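Local du club, fin d'après-midi, tout le monde a encore son manteau sur une chaise. On avait prévu une heure d'entretien, on en aura eu la moitié, entre deux essais. Le club Ludus prépare la coupe Zabala, en juin. Pas de noms, ils préfèrent : « on signe en équipe ». Va pour l'équipe.

Le projet s'appelle Meltance. Un bras, une pince, des objets à trier dans un bac. « Sur le papier c'est un exercice de première année, dit l'une. Sauf que le règlement change les objets le matin même. » Il faut donc que la machine se débrouille avec ce qu'elle n'a jamais vu. D'où les démonstrations : 1288 enregistrées depuis la rentrée, dont 900 gardées. Le reste ? « Poubelle. On bougeait trop vite, ou quelqu'un avait oublié de lancer l'horloge. »

Budget : 70 euros par membre, plus un peu de matériel prêté par l'atelier Faltier. Les câbles, c'est eux. Les pannes de câbles aussi, glisse un autre, et ça rigole au fond.

Je demande comment on se répartit le travail. Réponse confuse, ils parlent à trois. En gros : deux sur le code, deux sur la mécanique, une personne qui tient le cahier. « Le cahier c'est le poste le plus dur, personne ne le veut. Sans lui on refait les mêmes erreurs tous les quinze jours. » Les rôles tournent toutes les 5 séances. En théorie.

Et le niveau ? Certains n'avaient jamais programmé en arrivant. « Moi je venais pour souder. Maintenant je passe mes soirées à regarder des courbes, je sais pas trop ce qui s'est passé. » Elle dit aussi que les longues attentes l'ont surprise, on lance un calcul, on regarde l'écran, on attend. On mange beaucoup de biscuits.
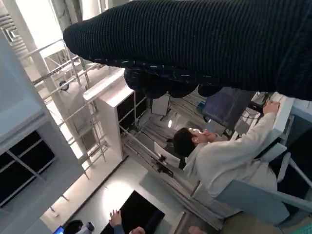
*Au poste de travail pendant la séance. Au premier plan, la pince sous sa housse noire côtelée.*

Ce qui coince encore : les objets mous. Une éponge, ça va. Un sachet, non. « On a tout essayé sur la force de serrage, le problème est plus dans l'approche, il arrive trop de biais. » Ils ont jusqu'au mois prochain pour trancher, soit on corrige, soit on accepte de perdre les points des sachets et on assure le reste. Le groupe est partagé, ca s'entend.

L'objectif à Zabala ? « Passer le premier tour. » Une pause. « Bon, le deuxième aussi. »

La suite après la coupe, ils n'y ont pas vraiment réfléchit. Ouvrir le code, peut-être, et former les nouveaux avant l'été. On me demande si j'ai fini, il faut relancer un essai.

Propos recueillis le 12 mai.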